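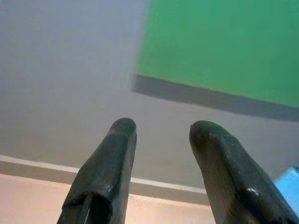

**Figure 4.** Wrist-camera view with the fingers apart. The green panel fills much of the upper right; a small light blue object is partly visible beside the right finger.

### 4.2 Effect of camera placement on thin-object pickup

The second set of trials compares three camera inputs on the same two-arm platform: head camera only, wrist camera only, and both together. The task is to pick up a bunch of keys from a sheet taped to a table. Keys were chosen because the parts that can be gripped are thin, the rings shift under contact, and the outline of the bunch changes each time it is set down. The grippers and the arm hardware were the same in all three conditions.

Each condition was run with both low-level controllers described in Section 3. The Henare controller tracks joint positions and treats contact with the table as a disturbance. The Darkska controller limits the downward force at the wrist and lets the commanded height drift once that limit is met. Both run at 1000 Hz and receive new targets from the policy at 10 Hz. Image capture is tied to the policy clock, so a target is never computed from two frames taken on different ticks.

The wrist view (Figure 4) gives the best measure of the gap between the fingers, and it moves with the gripper, so a small error in the arm calibration has little effect on the final approach. Its weakness is coverage. The fingers take up a fixed part of every image, and an object just outside them is easily lost. In Figure 4 the light blue object at the right edge is only partly in view, and a small rotation of the wrist would be enough to remove it. In the wrist-only condition the policy had no memory beyond the last 7 frames. Once the keys had been out of view for longer than that, the arm usually returned to its search height and started over.

The head view has the opposite problem. It shows the whole sheet, both arms and the keys (Figure 5), but when the gripper points down beside the bunch, the wrist housing sits close to the line of sight. Depth is also poor on this surface. The sheet is glossy and carries a pale, blurry reflection of the room across its middle, and the stereo estimate there was rejected by our confidence filter far more often than near the corners. We kept the sheet for this reason. A matte surface would have made the head-only condition look better than it is likely to be in a home.

Trials were assigned to conditions in random order, 83 per condition, split as evenly as possible between the controllers. A trial counted as a success if the keys were lifted clear of the sheet and held until the arm stopped. Dragging the bunch off the edge of the table counted as a failure, as did any contact that pulled up the tape.

Using both cameras gave the highest success rate with either controller. The gain over wrist-only input came almost entirely from the search phase; once the keys were between the fingers, the two conditions behaved alike. Head-only input was the weakest, and the controller mattered most there. With Henare, a height error went straight into the table and the fingers skidded. With Darkska, the fingers settled on the sheet and could still close under a ring — slowly, but often enough to change the ranking of the two controllers between conditions.

An early pilot in August used the left arm alone. Those trials are left out of the comparison because the wrist camera was remounted afterward. Tamsin Donnelly and Karthikeyan Murthy scored the remaining trials separately from the recorded video and resolved the few disagreements by watching the trial again together.

**Figure 5.** Head view of the workspace. The sheet is held by four pieces of white tape, and the right gripper points down onto it next to the keys.

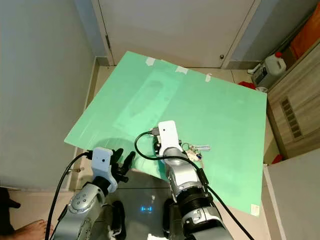 ### 4.3 Fingertip wear

Both fingertip sets, Fandon and Holtota, were inspected at the end of each session. Light scuffing of the pads did not affect the width reading at full closure. We replaced a pad only when the closed gap no longer read zero, and the gripper was then calibrated again before the next block of trials.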